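Section 3. Setting up the mat and sorting dry and fresh goods

3.1 Before you start

The Rokholm work mat is supplied rolled. Lay it out flat for one night before first use, with the printed side down. If the corners still lift, roll the mat the opposite way, hold for one minute, and lay it out again.

The table must be level and at least as deep as the mat. Wipe the tabletop and let it dry fully. Moisture trapped under the mat can leave a mark on painted or oiled surfaces.

1. Place the mat with its long edge parallel to the front of the table.
2. Press from the center toward the edges to push out air.
3. Check that no part of the mat hangs over the front edge.
4. Move lamps, tissues and bags to the back of the table, clear of the work area.

NOTE: The mat is rated for 4,000 wipe cycles with mild soap. Do not use bleach or scouring powder.

3.2 Laying out the goods

Keep dry goods and fresh goods apart from the start. Use one open bowl for the dry goods. Fresh fruit stays in the container it was sold in until the dry goods have been put away.

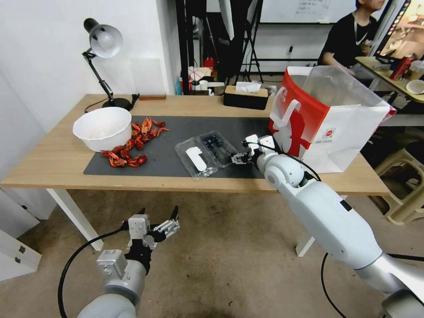

Dried goods are sorted first. Tip them onto the mat close to the bowl, so that each piece travels a short distance, and spread them in a single layer where possible. Long or curled pieces hook onto each other and should be separated by hand before sorting. With dried red chilies, set the empty bowl at the left of the mat, and leave the blueberries in their clear clamshell near the middle, past the end of the pile. Remove broken stems, loose seeds and any pieces with soft or dark spots.

1. Pick up each chili by the stem end.
2. Check both sides.
3. Place sound pieces in the bowl. Set rejects at the front edge of the mat.
4. When the pile is cleared, move the bowl off the mat.
5. Wipe the mat before opening or emptying any fruit container.

CAUTION: Dried chilies leave an irritating residue. Do not touch your eyes or face while sorting. Wash your hands with soap before handling fruit.

3.3 Fresh fruit

1. Open the clamshell fully and support the lid so it does not spring back.
2. Remove any card or label from inside the container.
3. Take out split or soft berries.
4. Close the lid and refrigerate. Do not rinse berries until they are to be eaten.

NOTE: Clamshells with two sections may be used for two kinds of fruit, but not for fruit and dried spices together.

3.4 Cleaning and storage

Wipe the mat with a damp cloth and dry it on both sides. Roll it loosely and store it upright. Do not fold. A replacement storage strap can be ordered as part 221.

Rokholm Work Mat, user manual, September 2026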